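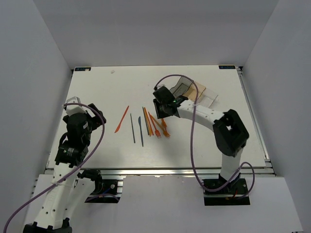 White Tables and Utensils: Your Questions, Answered With Some Doubt

By Chrysoula Margaritis
Posted in April | Filed under: Kitchen & Home > Sorting and Storage
1,858 shares | 6 comments

I have been answering letters about kitchen drawers long enough to distrust most of what gets said about them, including some things I used to say myself. These are the questions that come up most. Where I have changed my mind I have tried to say so.

Do I really need a white surface to sort utensils on?

No. You need a flat one with enough room to move things apart. I do like white, and I sort on white when I have the choice, but the claim that it "transforms the process" comes mainly from people selling white tables. What you get is contrast. A dark spatula shows up well and so does the crumb that fell off it. Against that, a pale plastic spoon or a white measuring scoop nearly disappears, and I have swept one into the trash with the crumbs at least twice.

If your table is dark, put an old sheet over it. If your sheet is patterned, turn it over and see if the back is any quieter.

Won't a white table show every mark?

It will show the dark ones. Whether that's a fault depends on how you feel about wiping. A speckled counter hides a smear of old butter very nicely, and then you put your clean forks down in it. I would prefer to see the smear.

What white doesn't do well is show pale scraps. A bit of paper or a flake of label backing can sit on a white top in plain sight and you'll look straight past it. Run your hand over the surface before you decide it's clean.

Is it worth labeling the table?

I was against this for years and I have come partway round. The table at the top of the page has a small dark label at each far corner, and a corner is where I'd put one if I had to. It stays out of your way and gives you a fixed point: keepers go toward this one, everything else goes toward that one.

My objection is to labeling as a hobby. I have had letters from people who bought the Nuline tape, labeled the table, the drawer, the tray inside the drawer and the slots inside the tray, and then wrote to ask why they still couldn't find the peeler. You can't find the peeler because you have too many other things in there with it.

Also, check that you can read your labels from where you stand. Light letters on a dark strip look smart up close. From the other side of a table they can be a gray blur.

How many utensils should one household have?

I don't know, and I don't trust anybody who gives you a number. The "100 items per kitchen" rule went around again this spring and I would love to know who came up with it. Does a set of measuring spoons count once, or once per spoon? Do chopsticks count in pairs? A person who bakes every morning and a person who reheats soup don't own the same kitchen.

The test I use is dull. Take everything out, use what you need for two weeks, and look at what you never reached for. Then keep a few of those anyway, for the holidays.

Should I sort by size, by job or by material?

By job, mostly. Things that stir, things that turn, things that cut, things that scoop. Size matters only when you come to fit them in the drawer. Sorting by material looks tidy on the table and is useless at the stove, where you're not going to think "I need something made of steel."

A reader wrote to say she sorts by color and it works for her. Fine. She has lived with it longer than I have.

Do I have to lay everything out at once?

Everybody says yes. I used to say yes. Now I think it depends on how much table you've got. Lay out a big collection on a small table and you'll have a heap, and a heap on a table is no better than a heap in a drawer. Do one drawer at a time if space is tight, and keep the finished groups to one side.

The one argument for doing it all together is duplicates. You won't know you own three can openers until they are lying next to each other.

Is the Finik tray any good?

It's a tray. It has slots. The long slot is long enough for a ladle, which I can't say of every tray I've tried, and the short ones are too narrow for anything with a thick handle. The box talks about "2,000 possible layouts." I found two, and one of them was the first one turned around.

Measure the inside of your drawer first, front to back as well as side to side. Measure the height too, if you own a whisk.

What about the Prallard jar for the counter?

I'm less hard on this one. An upright jar is good for the handful of things you use daily. It stops being good when it holds everything, and it will try to. Once you have to pull out a tangle of whisk and slotted spoon to reach the spatula, the jar has turned into another drawer, only taller.

Wash the bottom of the jar. You will be sorry when you see it, so do it soon.

Does a table with raised rails or edges help?

A little. A rail along one side will stop a rolling pin, and that is the only utensil I've known to make a serious attempt at escape. The price is cleaning. Crumbs settle where the metal meets the top and a cloth slides right over them. I use a dry brush first and a damp cloth after. If you're buying a table for this one task, I wouldn't pay extra for rails. If it already has them, enjoy them and brush the corners.

Should I put the table against a wall?

Walls on the far side and the ends keep things from falling off, and a plain gray one is restful to look at - I'll grant that much. But reach is the problem. If the table is deep, whatever drifts to the back stays at the back. Pull the table out far enough to walk around it while you sort, and push it back after.

I've been told to throw out anything scratched. Should I?

Depends on what's scratched. A metal spoon with scratches is a metal spoon. A plastic turner with a melted, shaggy edge has had its life and can go. Wooden spoons get thrown out far too readily in my opinion. If it's cracked deep enough to catch a fingernail, let it go. If it's only gone dark, keep stirring.

Where do the rejects go?

In a box, and out of the house quickly. The "maybe box" in the hall closet is recommended all over the place and I have never seen it do what it promises. Mine sat there until I needed a garlic press, and then I took out the garlic press and four other things along with it.

Smits will take a decent bundle of used kitchen tools at the side counter, if they're clean. Call before you drive over, they were full the last time I went.

How often should I do all this again?

When the drawer stops closing. People who tell you to do it monthly have either very small kitchens or something to sell. I do mine when I can no longer get the masher in without a fight - lately that has been twice a year, and one of those times I only did half.

Can I send you a photo of my drawer?

You can. I may not be kind about it. Please open the drawer all the way first, the back third is where the trouble usually is.

Tags: utensils, drawers, white tables, labels, decluttering (sort of)
Share this page | 6 comments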